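Gripper drops the last box every time, comp on Tuesday
Robot Club Corner > Help wanted

Talha Naqvi
Hi all, student team at Brotcombe, we're doing the sorting task for the Penner Cup. Little boxes have to go between a white tray and a cardboard box, one arm, no human hands once the clock starts. Four boxes in our set.

First ones fine. Then it goes wrong. Either the fingers close on a corner and the box squirts out sideways, or it hangs on but at a silly angle and we lose points for placement. Happens way more near the wall where the tray and the cardboard meet.
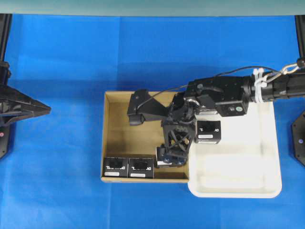
Things we've tried so far: slower close speed (a bit better), more grip force (worse, it pings off), moving the tray over, new foam on one finger pad, which fell off again. Code is a fixed list of positions, we taught them by hand. Wrist camera is on but we only use it for looking, not for steering. Motor current on the gripper sits at 870 when it's holding properly and goes all over the place when it isnt.

We get 15 minutes a run and Ms Sipos won't let us change the fingers now becuase the parts list is already handed in. Any ideas that are software only? Or tape. Tape is allowed.

Krisztina Kozma
Did this task last year with the Drimville lot. Fixed positions are your problem, not the force. Boxes shift a few mm every time the arm brushes the tray and by the last one your list is out of date.

What worked for us, in order of effort:
Tape the tray and the carton down to the cloth. Then tape the cloth down as well, ours crept.
Go in straight down from 50 mm up. No sideways travel below that height.
Close halfway, wait a moment, close the rest. The half close nudges the box square between the fingers.
After the full close, lift a tiny bit and look at the wrist view before you move off. Upright and in the middle, carry on. Tilted, put it down and go again.
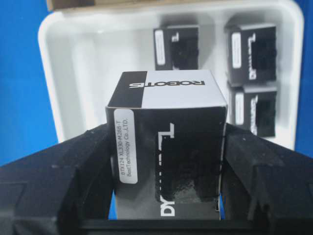 Servo box held upright, label side showing.

A good hold has a finger pressed flat on each side, like that one. If one finger is on an edge you'll lose it on the way over. We did the check by eye in practice, then used the current reading in the real run. Pick a band either side of your 870 and treat anything outside as a miss. Don't know what band, depends on your gripper, log a few dozen grabs and see.

Also keep the boxes away from the wall when you set out. Rules let you choose the layout, or they did in our year, check.

Jamshid Shokri
have you tried turning the force up

Ernő Major
He said he did, it pings off.

Agree with Krisztina on the half close. Only thing I'd add, check your timeout. Ours was set to 2,000 ms out of the box and the arm was setting off before the fingers had finished closing, so slower close speed made it worse after a point. Took us most of February to spot. Wait for the fingers to stop moving instead of waiting a set time.

Talha Naqvi
Timeout was 1 of the problems!! thanks. Taping the cloth tonight, will do the current band tomorrow and post the numbers if they make any sense.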